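Cimeo

About Us

Print this page | E-mail this page
Shares: 133 | Comments: 3

Cimeo gathers and prepares examples of everyday handling work for organizations that train learning systems. Our clients build the software that will one day direct machines in shops, homes and stockrooms. We supply the material from which that software learns: complete, labeled records of two-armed tasks, carried out by trained staff under agreed conditions.

The company was founded in Tandutham and continues to operate from the same building. It is directed by Krisztina Sipos, who also approves the written plan for each collection before work begins.

What We Do

Each project starts with a task sheet agreed with the client. The sheet names the objects, the furniture, the starting layouts and the point at which a task is considered finished. Our operators then perform the task by guiding the arms themselves, and the arm positions and camera views are stored together as one example. A second member of staff reviews the example and marks it as accepted, accepted with a note, or set aside.

Examples that are set aside are kept. Several clients have asked for them, and a record of a missed grasp, properly labeled, may be of as much use to a learning system as a clean one.

The Shelf Program

Our largest current undertaking is the shelf program, which concerns the placing, moving and retrieval of ordinary packaged goods. It was opened in February and is carried out in small enclosed booths, each with a pair of arms on a shared rail and a wooden shelf against the back wall. Cans, snack bags, boxes and small containers are used, in layouts set by the task sheet.
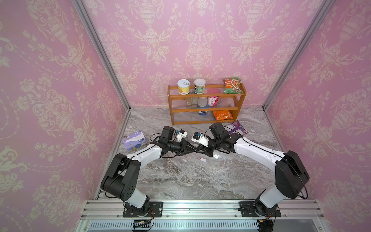 A shelf program booth, with the two grippers close together over the marble-patterned floor.

The program is divided into 6 groups of tasks. The first groups deal with a single object and a single arm. Later groups require both arms, either in turn or together, and include work in which the grippers must pass near one another without contact. Operators are assigned to the later groups only after completing the earlier ones.

The first stage of the program calls for 3,000 accepted examples. Progress toward that figure is reported to the client every month, with a separate table for examples set aside and the reasons recorded for each.

Settings and Variety

A learning system trained against one plain background often performs poorly when the background is changed. For this reason the company maintains a stock of wall coverings, floor surfaces and shelving, and booths are refitted according to a schedule. Patterned wallpapers and polished-looking floors are included by design, as are shelves with clear parts, which many vision systems find difficult.

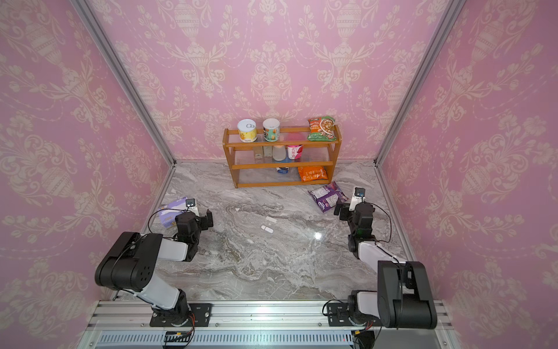

The same principle governs the choice of goods. Packages in several languages are used, and soft bags are mixed with rigid cans and boxes. Goods are placed upright, flat and at an angle. Where a client requires a particular range of products, these are purchased locally whenever possible and entered in the object register under a permanent number. An object that becomes crushed or torn is photographed and given a new entry, so that no two conditions of the same package are confused in the records.

Our Staff and Training

New operators complete a training course before any of their examples are offered for acceptance. The course covers the safe use of the arms, the reading of task sheets, the resetting of a booth between examples, and the labeling rules. Operators work in pairs and change places during the shift. Steady, unhurried movement is expected, and no payment or bonus is tied to the number of examples produced.

Quality and Records

Labeling is carried out in Grenon, our in-house record system, which stores the task sheet, the object register entries and the reviewer's decision with every example. Clients receive a full copy of these records on delivery. Any example may be withdrawn at the client's request, and the withdrawal is itself recorded.

Persons do not form part of the material we supply. Should a hand or face enter a camera view, the example is removed from the delivery.

Partners

Cimeo works with Paterson, which builds and maintains our booths and rails. Inquiries concerning booth design may be sent to either company. Schools and colleges wishing to arrange a visit are asked to write to the Tandutham office well in advance, stating the size of the group.

Page last revised Thursday, August 7, 2025

Print this page | E-mail this page

Comments (3)

mdelray
Do you take part-time operators? The training section doesn't mention hours.

Tomas in Tandutham
My daughter's class visited last term and she has been talking about the arms ever since. Thank you to the staff for being so patient with all the questions!

R. Okafor
Glad to see the failed grasps are kept. Are the reasons for setting an example aside picked from a fixed list, or does the reviewer write them in? We have tried both ways and ended up with a short list plus a free text box.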